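**Kerr Court rehab: progress note to Imedska, 19th August**

From: Rhun Hughes, site office
To: Signe Baldursdóttir
cc: Innes Strachan, Tien-fu Hung

Signe, short one this time, drawings meeting straight after. Full cost sheet comes separately from Tien-fu.

**Where we are**

- Kerr Court, north building: 18 apartments finished and signed off. Tenants back in all but two. The two are waiting on kitchen doors, wrong hinge side delivered, replacements ordered.
- South building: 20 apartments stripped out, first-fix plumbing done on the lower floors. Electrical started on the top floor and working down.
- Roof, north: complete. Roof, south: membrane down, flashing at the stair tower still open. Tarped.
- Boilers: new plant in and running for north. South plant room is next, slab needs a patch first.
- Elevator: no change from last report. Inspector's slot moved again.

**Money**

Draw request no. 4 goes in with this. Change orders since last report are the stair tower flashing and extra asbestos removal behind the south risers. Both inside contingency. The riser one was bigger than we hoped, 400 feet of pipe wrap that wasn't on the original survey. Hakolgate did the abatement, air tests clear, certificates in the shared folder under 2628 (that's the permit number, please use it on everything, the city keeps loosing our paperwork when we don't).

Retainage on the window contract still held. Skudier want it released now. I've said no until the stairwell units close properly. Rory agrees.

**Tenants**

Rory MacRitchie is handling the moves. Went OK mostly. One family asked for a ground floor unit on medical grounds, we've swapped them with a household that wanted to be higher up, both leases amended. Income recertifications done for everyone in north. South certs start next month, Rory has the letters drafted in English and Spanish.

Complaints: dust in the shared hallway, fixed with a second zip wall. Noise before 8, had words with the demo crew. Laundry room closed longer than promised, this one is on us. Machines are back but the dryer vent has to be redone, so half capacity for now. Rent credit letter went out to the affected tenants.

**Community room, ground floor north**

Painted, floor down, lights in. Power and data both live. Kitchenette still to come, counter is on site. Your people asked about the learning space line in the grant, the outlets and network drops are all in per the plan.

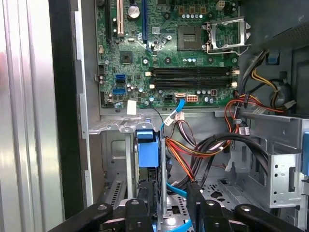
*Desktop PC opened up, motherboard and empty CPU socket.*

Furniture budget for the room not touched yet. Innes has three quotes for tables and chairs, wants tenant input before we pick. Tenant meeting is set, she'll bring samples. Suggest we hold the AV spend until the south building opens, otherwise the warranty runs while hardly anyone is living there. Need your OK on that in writing.

Accessible restroom next to it: grab bars up, door closer too stiff, being adjusted. Threshold passed. 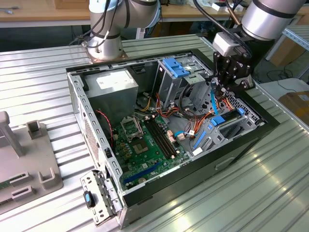

Schedule for the south building depends on the windows. Skudier say the frames have shipped. I've asked for tracking and got a one line email back. If they land when promised we close the envelope before the cold and drywall follows floor by floor. If not, temporary heat, and that's a cost we haven't carried. Substantial completion still November on paper. I'd call it tight. North side landscaping can slide to spring without hurting anyone, and I'd rather do that then rush the planting.

**Need from you**

1. Sign-off on draw no. 4
2. Written OK to hold AV spend
3. Contact at the city for the elevator inspection, if you still have one
4. Revised sign wording, the one on the fence has the old Imedska logo

Site walk any morning suits, just call the office first. Hard hats here, bring your own boots.

Rhun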